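Keeping buns and lettuce tidy on a burger table - trays or bowls?

Posted in: Party Food and Cookouts 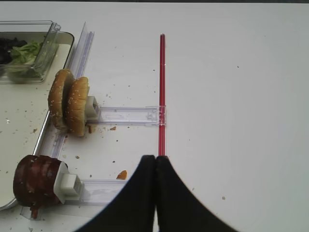 plortonpatty
So I'm doing burgers for 80 people in August, one long table at the Plorton hall, and I keep going back and forth on how to lay it all out. My plan is a big rimmed tray on the left for the greens, then buns and patties standing on edge so people can grab them quickly. My sister thinks standing the buns up is silly and they should just go in a heap. Opinions?

Gutik_grill
Heap! Buns on edge dry out on the cut side. I did it once for a school thing and by 2 in the afternoon they were like toast.

mozolins
I disagree with Gutik. On edge is fine if you only put out a few at a time and keep the rest bagged. In a heap everybody digs for the good one and you get sesame seeds from one end of the table to the other. (You'll get them anyway, but fewer.)
- Mārtiņš Ozoliņš

plortonpatty
Oh the seeds! I did a tiny run-through at home and there were already crumbs on the white table and in the tray too. Two bun halves, that's all it took. Is a darker cloth cheating?

dultby_dee
Not cheating, that's what we do. Plain brown paper is even better, you just roll it up at the end.
I like the clear box with the hinged lid for the lettuce, by the way. Ours get shut between rushes and the leaves stay crisp a good while longer. I wouldn't put anything dark and juicy in with them though, it stains the leaves.

Gutik_grill
Agree on the juicy stuff. Still say heap for the buns, in a basket with a towel over it.

mozolins
A towel makes them sweat. We'll never settle this one.

plortonpatty
Ha, ok. What about patties? I wanted them stacked on edge next to the buns.

dultby_dee
Cold for a display, sure. Hot ones I'd lay flat in a covered pan, they break when you pull one out of the middle. And get 200 napkins, 80 is nowhere near enough for 80 people!

mozolins
Seconded on the pan. Straws at the far right end, with the drinks, so the line keeps moving.

plortonpatty
Brown paper, covered pan, lidded box for the lettuce. Buns are staying on edge - sorry Gutik!

Gutik_grill
Your funeral. Save me one from the bag.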